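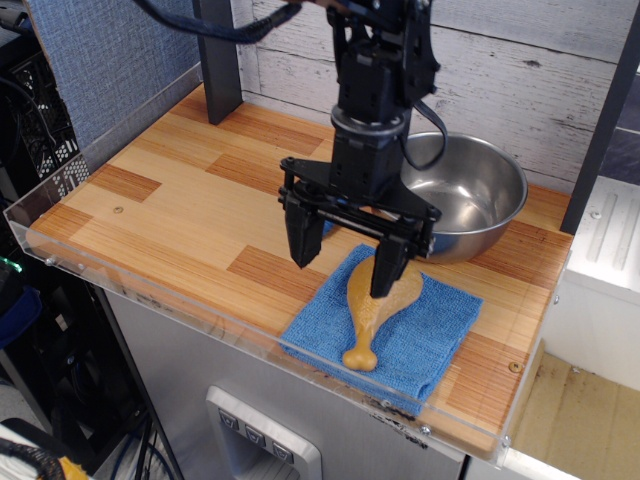

A toy chicken drumstick, a folded blue towel and a black robotic arm.

How to read a cricket scoreboard

The first time my uncle took me to a cricket match I stared at the scoreboard for a whole hour and understood none of it. It said 149 for 6. For six what? Six pounds? Six people? I was too shy to ask, so I ate my crisps and clapped when everyone else did. If you've ever felt like that, come and sit next to me and we'll work it out together!

Let's start with the big number. That's the runs. The batters get runs by hitting the ball and swapping ends, or by hitting it all the way to the boundary (four if it bounces first, six if it flies straight over). Every run goes into one big pot for the team, and the pot never gets smaller just because somebody is out.

The little number is wickets, and a wicket here means a batter who is out. So 149 for 6 means the team has made 149 runs and six of its batters have had to walk back and take their pads off. A side has eleven players, but you need two batting at once, so when ten are out the innings is finished and people say the team is "all out". 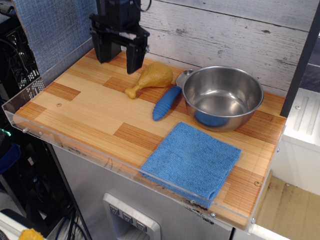
A wooden tabletop in pale and amber blocks, with a clear rim.

Now, overs. An over is six proper balls from the same bowler, and then somebody else has a go from the other end. If the board says 15.2, that doesn't mean fifteen and a bit in the maths lesson way. It means 15 whole overs and two balls of the next one. I got this wrong for years (sorry, Mr Pike).

Let's try a pretend match. Badstead bat first and make 199, which leaves Breto needing 200 to win. Why one more? If both teams had 199 it would be a tie, and Breto would like to win, thank you very much. After a while the board says Breto are 149 for 6. Get your fingers ready: 200 take away 149 is 51. So they need 51 more runs, and they have four wickets left to get them with.
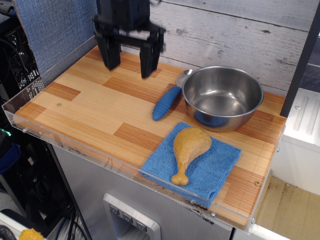 Are they going to do it? Well, you have to look at the overs too. If there are 15 left, they need fewer than four runs an over, so they can be quite choosy about which balls they whack. If there are only five left, they need more than ten an over and I'd be hiding behind my hat.

You'll often see a number next to each batter's name as well. Say it reads Nikolaidis 34. That's how many runs Stojan Nikolaidis has made all by himself. A little star beside it usually means "not out", so he's still batting or he was when the innings stopped.

One last thing, for if you ever watch cricket in Australia. They write the score the other way round! Our 357 for 8 becomes 8 for 357 over there, so find the bigger number first and you'll nearly always be right. Next time you're at a match, try saying the score out loud before the announcer does. I still do it, and my uncle still tells me to shush.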